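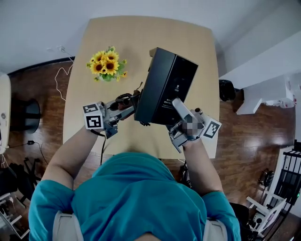
Handling a boxed item with the paired hand-held grippers at a table station.

Grokon Hand-Held Gripper Station: Setup and Care
Frequently Asked Questions

Who may set up a station?
Any operator who has completed the Unis orientation. Repairs beyond those listed on this page are carried out by the Skukero workshop.

How should the harness be fitted?
Both shoulder straps should lie flat and be of equal length. Adjust them before picking up the grippers.

How are the markers cleaned?
Wipe each printed face with a dry, soft cloth. Do not use alcohol or glass cleaner – both dull the black areas. A marker that is scratched or lifting at a corner must be replaced before the next session.

How often is the jaw opening checked?
Every 100 cycles. Open and close each gripper fully 3 times and compare the readings. If they differ by more than 2 millimeters, repeat the zero procedure on the Vlachopoulos control page.

What should be done about a cable near the fingers?
Stop, put down the item and move the cable clear of the jaw. Cables should have enough slack for a full reach to either side of the table.

One finger pad slips on smooth boxes. Does the gripper need repair?
Usually not. Clean the pad first. If slipping continues, order part 23 and replace the pads on both fingers as a pair.

May other objects remain on the table?
Yes, provided they are entered in the session sheet and stay in the same place until the session ends.

Where are faults reported?
Use the station log, and attach a tag to the gripper concerned. Tagged grippers are collected in the morning.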